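FOR IMMEDIATE RELEASE

Ondmont Asks Guests to Take Their Shoes Off, Offers Something in Return

LAYUG. Ondmont, which rents furnished apartments by the week and the month, will put a slipper shelf in every one of its Layug units starting in November. The company has bought 600 pairs of white closed-toe slippers for the purpose and now has opinions about slippers that it did not have a year ago.

The move follows a long disagreement with the carpet. Ondmont's apartments have pale walls, light upholstery and gray striped carpet, a combination chosen in a season when it did not rain. Signs were tried first. Guests read them, agreed with them and walked in.

Under the new arrangement, called Poron, each living room gets a ladder-style shelf with a black metal frame and light wood boards. Slippers go on the upper boards, toes out. The lowest board is left bare for whatever the guest arrived in. Slippers are washed between stays, and pairs that don't survive the wash are retired without ceremony.

The company is also adding a house knit to each unit, in dark gray, for guests who find that the heat and the thermostat have different plans for the evening. Dark gray was picked over cream after a short trial involving coffee.
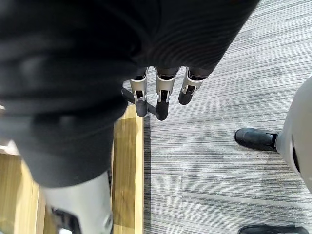

Charcoal knit with fine ribbing, from the Layug apartments.

The knits stay with the apartment. Ondmont mentions this because of its experience with umbrellas.

Poron was tested last winter in 5 apartments on Urska Street. Over the test the company logged 1,754 guest nights and sent the carpet cleaners home early on two occasions, a thing that had not happened before. Comments left by guests were mostly kind. Several asked where they could buy the slippers. One asked whether the shelf was a ladder and was told no, firmly, by return message.

Sizing proved to be the hard part. The slippers come in medium and large, and the test showed that every household contains a person who is neither. A small size has been added. Guests with very big feet are invited to write ahead, and the company will see what it can do.

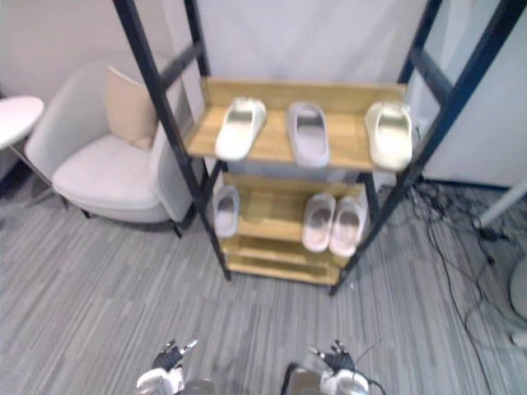
Keeping pairs together has been the other challenge. Housekeeping staff now check the shelf first and the space under the armchair second, and have asked that the order be reversed, as it would save time. A spare bag of singles is kept at the Layug office, where it is larger than anyone would like.

There is no fee for using the slippers and no penalty for refusing them. Guests who prefer socks may wear socks. Guests who prefer boots will be asked, politely and more than once, to reconsider.

Apartments in Layug will be fitted out in order of carpet condition, worst first. Bookings already made for November will not be affected, beyond the arrival of a shelf.

About Ondmont
Ondmont rents furnished apartments for stays of one week and up. Its front desk is open until 2 on Tuesday afternoons and until evening on the other weekdays.

Press contact: Ondmont front desk, Layug office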